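Is It Really Dirty? How to Question a Piece of Cloth

People say a lot of things about cloth. "You can tell it's clean just by looking." "Gray never shows the dirt." "A crease means it was folded badly." Maybe. Before you believe any of that, go and look at some cloth for yourself, because a few of these sayings fall apart in less than a minute.

What is cloth, anyway?

Most cloth is made of threads that cross each other, over and under, again and again. That is called weaving. If the threads are thin and packed close, the cloth feels smooth and you have to put your nose almost on it to find the crisscross pattern. Yareli Cuautle, who teaches sewing at the Wollholm craft room, hands every new class a plain square and asks what they see. Most of them say "nothing." Then she gives them a magnifying glass and asks again. One group counted 36 threads along a line they had drawn with a ruler, and they argued about the last one.

The case of the dark patch

Suppose you find a dark patch on a sheet. Is it dirt? A grown-up might say yes right away and throw it in the wash. But a shadow can look a lot like a smudge. So can a place where the cloth dips away from the light. A stain often has an edge you can follow with your finger, but some stains are blurry too, so even that clue can fool you.

Look at the gray cloth below. It has a soft, dark area on it, more or less round, to the right of a thin crease. Smudge or shadow? I have looked at it for a long time and I would not bet my lunch on either one.

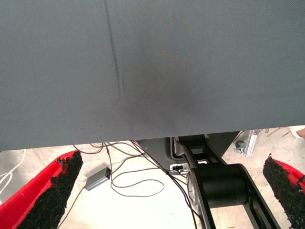 How to test it at home

You need a cloth, a lamp and a bit of patience. Ask an adult before you move the lamp, and keep it well away from the cloth – lamps get hot.

Hold the cloth up and find a dark patch. Now move the lamp to the other side. If the patch slides away or disappears, it was probably a shadow. If it stays put, pull the cloth flat and look again. Still there? Now you may say "stain," though I would still check the back.

What about creases?

A crease is a place where the threads have been bent and have not sprung back. Folding can do it. So can sitting on it, or stuffing it in a drawer, or drying it in a heap. You cannot tell which one happened just by staring at the line, whatever your aunt says.

Try this. Fold two old handkerchiefs the same way and put a heavy book on one of them. Leave them for 14 hours, then open both. Did the book make a sharper crease? The class at Wollholm thought it would make a huge difference. Two of their pairs came out looking the same, and they are still arguing about why.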